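Flova Painted Wooden Blocks, set of 30
Reviewed by Seul-gi Nam, January 2024

I wasn't looking for blocks at all, I was looking for a birthday present for my nephew, and then I saw these and bought a second set for our house (no regrets!). They come in a plain cardboard box with a lid that fits properly, and mine cost £22 from a little online shop called Irkudon. Postage was extra, which I grumbled about, but they turned up well wrapped.

First thing I noticed was the corners. They've been rounded off just enough that treading on one in socks is annoying and no worse than that. The paint is matt with a slightly soft feel to it, and I much prefer it to the shiny stuff on the Clestis set we had before, which chipped along every edge by the summer. My two have had these since July and I've found one small scuff, on a red one that went down the stairs.

They stack nicely too. Matt paint grips a bit, so a wobbly tower gets higher than you'd expect before it goes, and my youngest thinks the crash is the best part anyway.

Colours are lovely, a bit softer than the website makes them look. The yellow is a proper pale lemon and the green leans towards teal, and those are the two that always end up on the table together. 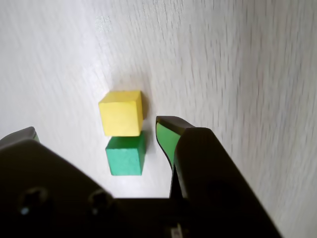
My one real moan is that you only get cubes. No arches, no long planks, nothing to make a roof out of, so we've been borrowing bits from other sets and the sizes don't quite match. A drawstring bag would have been handy as well, the box is already going at the corners.

Still, I'd buy them again, and my sister has asked where I got hers. Four stars from me, five if they ever do a triangle.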